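Morkudwood Household Inventory Vocabulary

Version 3, September release
Maintained by the Pruvico Documentation Unit

Summary

The Morkudwood Household Inventory Vocabulary is a controlled list of English terms for objects commonly recorded in domestic inventories, such as those prepared for probate, insurance and museum accession. It contains 3000 terms arranged under 12 headings. It is intended for cataloguers who need to describe the same kind of object in the same words across several collections.

Background

The first version was drawn from paper inventories held at the Monudmont record store. These used many local and trade names for the same article, and searches across the collection were unreliable as a result. A single preferred term was chosen for each article, and the older names were kept as cross-references. The second version added kitchen fittings and garden ornaments. The present version revises the heading for decorative ware and removes duplicate entries.

Contents of the release

terms.csv: preferred terms, one per row, with heading code and scope note
variants.csv: older and regional names, each linked to a preferred term
headings.csv: the 12 headings and their codes
sample.csv: 1000 rows for testing import scripts
changes.txt: list of amendments made in this release

All files are encoded in UTF-8. Fields are separated by commas, and text containing a comma is placed in double quotation marks. Heading codes are two letters and are never reused.

Scope notes

A scope note is supplied where two terms may be confused. "Statuette" and "statue" are separate terms in most museum lists; this vocabulary uses "statue" for both and records the height in a separate field. "Vase" is used whether or not the vessel holds flowers. Tableware is entered by form, and material is recorded only when it has been confirmed by the cataloguer.

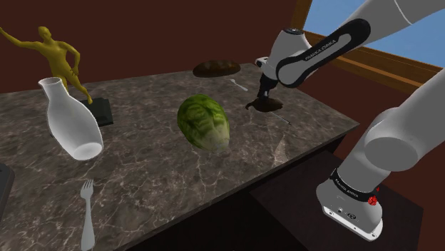
Figure 1. Mixed countertop group: statue, vase, tableware and food items (rendered).

Food is outside the scope of the vocabulary and should be left out of the inventory record. Worktops, shelves and other fixed surfaces are entered under Fittings (code FT), separately from any articles standing on them.

Known limitations

Coverage of musical instruments and clocks is thin. Terms for textiles follow the Bataineh list, which does not distinguish between hand-made and machine-made lace. Plural forms are given only where they are irregular.

Corrections

Proposed changes should quote the term identifier and the wording suggested. Proposals are reviewed every 15 weeks, and accepted changes appear in the next release.

Licence

The vocabulary may be copied and adapted for any purpose, provided that the source and version number are stated.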